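Budgeting for a two-arm carton folding cell: what am I leaving out?

Posted in Equipment and Purchasing

Malathi Kartha

I run packing for a small mail-order business. We fold corrugated cartons by hand, 200 on a normal shift, in 6 sizes. I have been asked to put a two-arm cell into next year's equipment request. The arms themselves are quoted, and so are the grippers. Everything else on my sheet is a guess.

Current lines: two arms, two parallel grippers, controller, wrist cameras, one table, installation, operator training. Cartons are plain brown single-wall, bought flat. The cell would only erect them. Filling and taping stay manual.

What do people usually forget, and is it reasonable to ask for a trial before the purchase order goes in? The seller (Clakine) has offered a demonstration but has not said whether it would use our cartons.
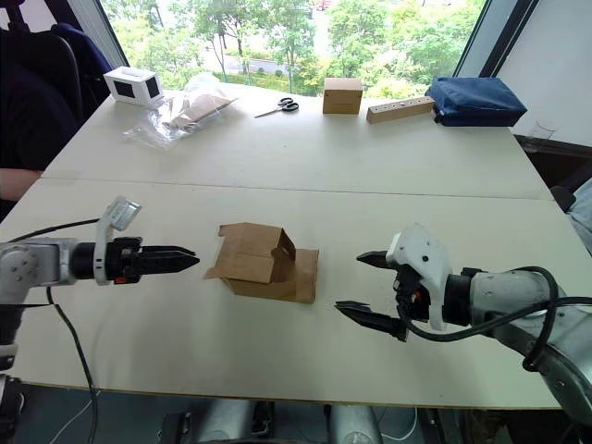
Pudolcombe, 8th April

Adding to my post above. The arms are at the bench with one of the smaller cartons between them, part folded, one flap still flat on the table. Two things I would like comments on. First, the bench is two white tables pushed together, and there is a seam between them. Does the budget need a single rigid top? Second, the cable on the left arm hangs over the front edge of the table. I have no line for cable management and do not know what it should cost.

Davoud Hassanpour

Taking the table first. Yes, price a rigid top. Two tables drift apart, and every taught position that refers to the far one is then wrong. If the arms only ever work on the near table and the far one is just for putting things down, you can live with the seam, but bolt the near table to the same base as the arms or to the floor.

Lines I would add to your sheet:

Cable dressing. Clips, sleeving and strain relief for both arms. Parts are cheap. The labor is a half day if the integrator does it, and it should be in their quote. A loop over the table edge will catch on a carton flap sooner or later.

Spare fingers. Corrugated is abrasive and pads wear. Buy one full set per gripper with the original order, as later orders carry their own freight.

Carton presentation. Your sheet has no means of getting flat blanks to the arms. A simple magazine is enough for one size. With 6 sizes you need an adjustable one or a changeover procedure, and this is often the largest missing number.

Guarding or a risk assessment. Get the assessment done before you price guarding. It may call for a scanner, a fence or a lower speed limit, and the speed limit will change your cycle time.

Lighting. If the cell is going beside a window, put in a blind and a fixed lamp. Wrist cameras set up in the morning can behave differently in late afternoon.

Contingency. I use 13 percent on a first cell.

On the trial: ask for it in writing, with your cartons, from your normal supplier, including some that have been stored somewhere damp. Specify 40 consecutive cartons of the most awkward size with no operator touching them. Record the cycle time and the reason for each stop. A demonstration with the seller's own box is of limited use for a budget.

chettiar_packing

we looked at this in March and bought a regular carton erector instead. one size only though. if most of your volume is one size get a price on that too, two arms is a lot of money for 200 a shift

Devov

Agree with the cable comment. Also check whether the software license is annual. Ours was, and it was quoted on a separate page from the hardware, so it missed the capital request and came out of my maintenance budget.

Malathi Kartha

Thanks. License is annual, I checked. Magazine and cable dressing are now separate lines and I have asked Clakine for the 40-carton run. One size is a bit over half our volume, so I will get an erector price as well and submit both.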